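I'm Kourosh Ranjbar, and I run Azimi, a small school in Motthorpe where grown-ups come to learn how to refinish old furniture. If you've inherited a dresser that smells like somebody's attic, or you bought a table at a yard sale and now it just stares at you from the garage, you're our kind of person.

The name comes first, I guess, as it's the thing people ask on the phone. Azimi was my mother's family name. Her father had a finishing shop, and she grew up sweeping it. She taught me to rub out a shellac finish on the kitchen table when I was eleven, with a wad of cotton in an old handkerchief, and she was not patient about it! I still fold my rubbing pads the way she did.

## How it got going

I spent a long stretch of my working life in Gavstead, spraying kitchen doors in a factory. Decent pay, good people, the same shade of white all day long. In the evenings I fixed up chairs for neighbors, and the neighbors kept hanging around to watch. One of them asked if she could do the second chair herself while I talked her through it. She did a lovely job (better than my first one, which had a run down the back leg) and then she brought her sister.

So I started teaching in my garage. Then my wife wanted the garage back. We rented the old seed store on the edge of Motthorpe, 2000 square feet with tall windows on the north side, and I put down the first month's rent without telling her how much it was. She knows now. She does our books.

I'd love to say we had a plan. We had six workbenches, a lot of sandpaper and a sign I lettered myself, with the Z a bit too fat. The sign's still up.

## What we teach

Mostly we teach people to slow down and look at what they've got before they reach for the stripper. Plenty of old finishes only want a good cleaning. I've watched folks come in ready to sand a cabinet down to bare wood, and an hour later they're wiping off years of furniture polish and finding a perfectly nice surface underneath. I love those afternoons.

The regular courses go like this:

- **First Piece.** Five evenings, starting at 6:30. Bring something small enough to carry in by yourself -- a stool, a side table, a little bookcase. You'll clean it, repair what needs repairing, and put on an oil or wipe-on finish.
- **Drawers and Doors.** Sticky runners, sagging hinges, handles that have been painted over. This one fills up fastest. Everyone has a drawer they hate.
- **Shellac and Patience.** The one my mother would have taught. Eight evenings, and your arm will know about it.
- **Reading the Grain.** A single morning class where we look at boards and veneers and talk about which way to work, how stain behaves, and why the end of a board drinks up so much more of it.

We also do an open bench once a month, for anyone who's taken First Piece. You bring your project and your own rags, I make the tea, and whoever's nearest the radio picks the station. There's usually an argument about that.

In July we close for classes and do nothing but repairs for the community hall and the library. They get their chairs back solid, and I get to remember how much I like working on something without talking the whole time.

## The Levau fund

People see the name on our door and think Levau is a brand of varnish. It's a street! The very first group of students mostly lived on Levau Street, and when the course was over they chipped in to pay for somebody else to take it. That turned into a small fund. It gives out up to $1000 a year in free places, and you don't have to write an essay to get one. Call me, tell me you'd like to come and that money's tight, and we'll sort it out between us. I don't ask for pay stubs.

## What I'm fussy about

I'm easygoing about most things, but you'll hear me go on about three or four of them.

Oily rags get laid out flat outside to dry, and never go balled up in the trash. They can heat up and catch fire all on their own, and I'll check your bench before you leave, every single time, even if you've been coming for years.

Test your stain on the underside or the back. Then let it dry and look at it in daylight. Colors that look warm and friendly under a lamp can turn pretty orange by morning.

Old paint gets tested for lead before anybody sands it. We keep test kits by the sink, and if it comes up positive, that piece gets handled differently or it goes home.

And please, keep the original hardware. Put the screws in a jar and write on the jar. I've got a whole shelf of jars from people who were sure they'd remember. 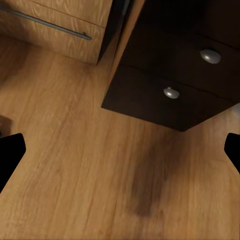
*Wavy brown grain on a honey-tan cabinet, with a long, slim bar handle.*

## Coming to see us

We're at 3133 Gavstead Road, on the Motthorpe side, set back behind the feed store. Park anywhere that isn't in front of their loading door. The entrance is around the side and the door sticks when it rains, so give it your shoulder (yes, I teach a class on this, and yes, I've heard all the jokes).

You're welcome to stop in before signing up for anything. Afternoons are best, any time after two. Bring a picture of the piece you're thinking about, or bring the piece, and I'll tell you what I'd do with it. Sometimes what I'd do is leave it alone and put a plant on it -- no charge for that advice.

If you'd rather call, let it ring a while. I've probably got gloves on.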